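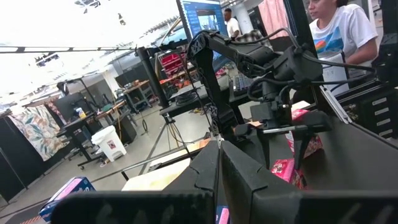
Purificación Salcedo wrote to me after the last version of this talk and said I had left out the people who don't want their street changed at all. She is right, and I have moved them nearer the start.

Good evening. The talk is on low-traffic streets in small towns, and I'll use Plesness as the main case. Questions at the end, please, unless you can't hear me.

Slide 2. Plesness has one main road and a set of older streets behind it. Drivers use the back streets to miss the lights at Drakos Corner. Residents had complained for nearly eight years before the council put in planters. Pause here and ask who in the room has lived on a cut-through.

Slide 3. The objections. Read these out slowly.
Longer trips to the shops.
Carers and district nurses losing time between visits.
More traffic on the main road, where people also live.
Say that the third is the one I find hardest to answer. Rents on the main road are lower and the front gardens are small. If the cars only move there, the scheme has shifted the problem on to other households.

Slide 4. What the council did. Three streets closed to through traffic at one end. Residents, deliveries and ambulances can still get in from the other. The bus through Onilen kept its route. The first planters were too light and people pushed them aside at night, so they were replaced in June with fixed posts.

Slide 5. Signs. Keep this short. The first signs were put up past the turning, so drivers saw them too late and had to reverse out. Moving them back to the junction cost very little. Mention Wultar, where the same mistake was made.

Slide 6. Consultation. The leaflet went only to the closed streets. The main road got nothing until a public meeting, and by then people were angry. My advice is to write to the main road first. Come back to Purificación's point here and give it time.

Slide 7. What I would measure. Traffic on every street, including the main road, before and after. Bus times. How long a nurse's round takes. Skip the air quality chart if we are running late.

Leave the map up during questions. Handouts are by the door, large print at the back of the pile.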